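The ferry to Filton leaves at 11 and takes just long enough for you to regret the coffee. I was going over for the open day at the Kaniswood salt works, which opens to the public once every July and spends the rest of the year pretending not to exist.

Getting in is free. Getting parked is $2, payable into a pickle jar. At the gate they hand you a hairnet and a map, and the map is wrong, so everybody ends up in the packing hall first and has to be herded back out to the brine ponds like geese.

The ponds are lovely, though. You stand on a boardwalk in a stiff wind while a guide shouts about evaporation, and every third word reaches you. I gathered that seawater goes in at one end, that it moves from pond to pond as it gets stronger, and that the whole business hates rain. A boy near me asked if you could swim in it. The guide said something long and possibly very interesting, and the wind took it to Flillitz.

After that came the boiling house, where they finish the fancy flakes. It is hot in there the way a parked car is hot. We were told not to lean on anything, and one man leaned on something right away.

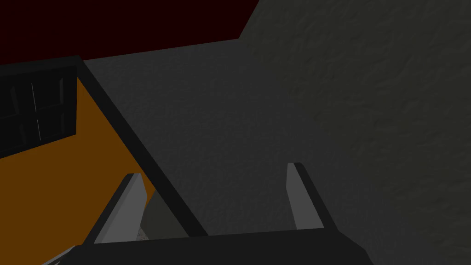 The tasting was set up in the old loading shed, with more than 200 people trying to reach one table. There were four salts on offer. I liked the plain one and the smoked one. The other two were seaweed, which tasted like falling off a boat, and Bakilana, a blend with chili and dried lime that the works sells to restaurants for a price I made the clerk repeat. I bought a bag. It has been on my eggs every morning since, so I suppose the clerk won.

Lunch was a baked potato. You could have it with butter or with butter and salt, and the line moved at the speed of evaporation, a subject on which I was by then fairly well informed.

Before leaving I entered the contest to guess the weight in pounds of the salt heap by the exit. I said 900. The answer was 2952, and the winner got, naturally, salt – a sack of it, which she then had to carry to the ferry.

The last boat back is at five. Bring a jacket for the ponds, and small bills for the pickle jar, which does not give change.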